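Rumgate workshop notebook
Last updated: 27th July
Entry by Evie Kershaw

Kit prep for the ridge trip. Writing this up quick before I forget which bag is which.

Route as it stands: fly in to Juvus, one night, then road transfer to the Cárdenas side, walk up to Zasilura lodge from the lower gate. Necati says the last stretch of track was graded in February but wouldn't trust it after rain. Lodge sits at 2515 m so nights will be cold whatever the brochure says. Told Imogen to stop packing linen.

Water filters. Stripped all 6 on the bench. Two had perished O-rings, swapped from the spares tin. One has a hairline in the bowl, binned it. Backflushed the rest untill they ran clear. Flow on the old blue one still poor, take it as a spare only. So that's 5 going, 4 good. Need to order one more bowl, Savvas has the supplier's number.

Tents: only needed for the two fly-camp nights. Seam tape lifting on the big one, door side. Re-taped, left under weights overnight. Zips waxed. Peg bag was short again, topped up from the old set (mixed lengths, fine in that soil acording to Necati, who has camped there and I haven't).

Lamps. Charged the lot, left them on low. The one with the dented cap died well before the others. Marked with red tape. Don't pack it.

Weights. Light aircraft allowance is soft bags only, no frames, no wheels. Anoma's holdall was 11 kg on the hanging scale, without boots. She's wearing the boots. Camera bag counts as hand luggage if it fits under the seat, have asked the airline twice, no answer.

Park fees: 744 for the group, paid, receipt in the front pocket of the green folder. Print a second copy, signal at the gate is hopeless. 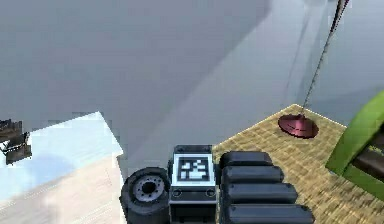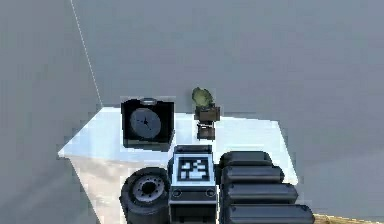
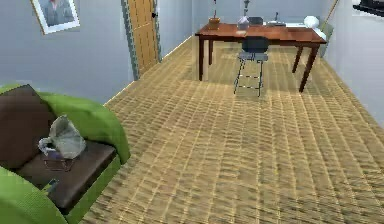 Stove next. Jet was sooted up, pricked it and ran it for a good while outside the back door. Burns blue now but the pump leather is dry, oiled it, check again before packing. Can't fly with fuel obviously, Savvas to buy at Juvus. He wants paraffin, I'd take whatever they have that smells right.

First aid box: rehydration salts out of date, replaced. Antihistamines ok. Somebody has had all the blister plasters. Imogen getting more, plus a proper tick hook.

Early start for the dawn walk, guide wants us at the lodge steps while it's still dark. Anoma asked about hyena. Necati says you hear them, mostly.

Still to do
- filter bowl
- airline re camera bag (ring, don't email)
- second look at pump leather
- soft bag for Savvas, his has a frame in it
- label everthing, last time we opened four bags to find one mug

Back on this tomorrow if the tape has held.

Rumgate workshop notes, internal use. Back to top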